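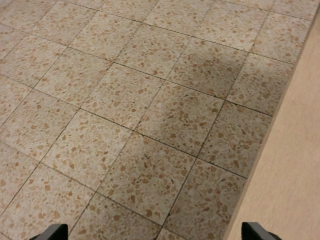 Domonari is a simulation package for household robots, sold by Meller since September. It provides rendered kitchens in which a two-finger gripper can be tested before any hardware is bought. The standard license covers 14 rooms - the extended one covers 63. Ezequiel Arrieta led the design of the room library.
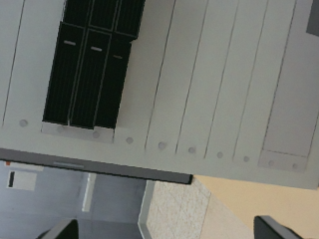

Rendered view in Domonari, with the gripper open before a row of cabinet knobs.

Last updated: Monday, August 12, 2024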